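The Red One

Ladi Ojo bought the lipstick in May, from the small Tresuder counter at the station, and she did not open it until summer. It was number 404. The girl who sold it to her said that it was a brave color. Ladi was not sure if this was a compliment.

At the office in Nillodov all the women wore the same soft pink. It was a kind of agreement, but it was never spoken. Ladi had worked there for 9 years and she had worn the pink also, every morning, two layers, pressed with a paper tissue as her aunt Akinola had taught her.

On 27th July she woke before the alarm. She washed her face, put on the cream from Zito which smelled of cucumber, and waited until it went into the skin. Then she took the lipstick out of its box. 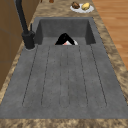 The first line went outside the lip. She cleaned it with oil and began again, more slowly, from the middle to the corners. Her hand was shaking a little. When she finished, her mouth looked like the mouth of another person, somebody who sends food back in restaurants.

"You are late," said her aunt through the door.

"I am coming."

Her aunt looked at her for a long time. She was a woman who had opinions about eyebrows, about powder, about the correct age to stop using glitter. Ladi prepared herself.

"I had this red," her aunt said. "Before I was married. Your uncle's mother asked me to take it off at the table, in front of everybody."

"And did you?"

"I was twenty. Of course I did." She came closer and corrected the left corner with her small finger. "It goes also on the teeth, this kind. Check when you get off the bus."

Ladi put the lipstick in her bag. On the bus number 30 she sat near the window, kept her lips closed, and ran her tongue over her teeth until her stop.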